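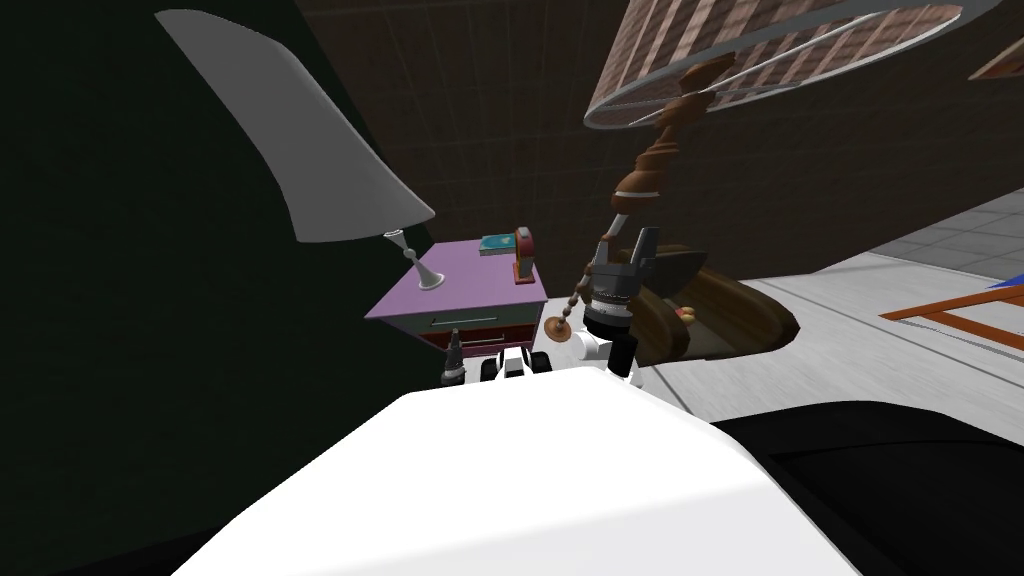
**Figure 3.** Simulated bedroom task, seen from the robot. One gripper is closed on the turned stem of a lamp; the other is near the front of the nightstand.

### 4.2 Planning the purchase from simulated tasks

We wanted to know what to buy before we bought it, and simulation turned out to be a wonderful way to find out. Our first equipment plan was written in May by Ferdinand Zürcher and Rongrong Xie, and it was a shopping list in the usual style: one mobile base, one arm, one gripper, spares if anything was left over. Then we started running household tasks in the simulator and the list changed almost at once.

The lamp task in Figure 3 did most of the convincing. A tall lamp with a heavy shade is an awkward thing to hold. The stem has bulbs and rings along its length, so the fingers have to close on a shape that keeps changing, and a pull chain hangs down right where the arm would like to work. We scored 812 attempts at tasks of this type, split between one-arm and two-arm configurations. Of those, 414 used two arms, and they were far better at keeping the load upright during a move. We had expected a small gain. What we got was large enough that we rewrote the budget around a pair of arms and dropped the taller base we had been so fond of.

Grippers were the next surprise (a happy one, for the budget). We had penciled in a three-finger hand from Elitz for at least one side. In simulation, plain two-finger grippers did nearly as well on lamp stems and drawer handles, and the scripts for them were much shorter. We now plan to fit 2 identical grippers and put the difference into replacement finger pads. Buying the same model twice also means a single set of spares fits either wrist, which makes the ordering sheet a joy to read.

Pads deserve their own budget line. Contact wear isn't modeled in our simulator, so we asked Bořivoj Machala to estimate it from bench tests with wooden dowels and drawer pulls. His figure for pads and fasteners over the first year is 3265 in our accounting units, quoted by Michalík with delivery included. It is the least glamorous entry in the plan and we are very glad to have it.

Camera placement also moved up the list. From the robot's own viewpoint, a large object held close can hide a good part of the room behind it. The lamp in Figure 3 shows this well: the shade and stem take up much of the right side of the view, with a brown, leather-textured object partly hidden behind the stem. Štefánia Zeman repeated a subset of the tasks with a second camera on each wrist, and the planner recovered from bad grasps much more often. Wrist cameras had been listed under "later." They are now in the first order, from Uvimen, along with the cable guides that we forgot the first time.

We should be clear about what the simulator can't price. It says nothing about shipping delays, floor repairs, or the hours needed to mount an arm and check its wiring. For these we used records from our earlier Disus platform, which Vsevolod Hordiienko kept in admirable detail, down to the missing bolts. Setup labor from those records is carried over without adjustment, and Section 4.3 gives the full budget with and without it.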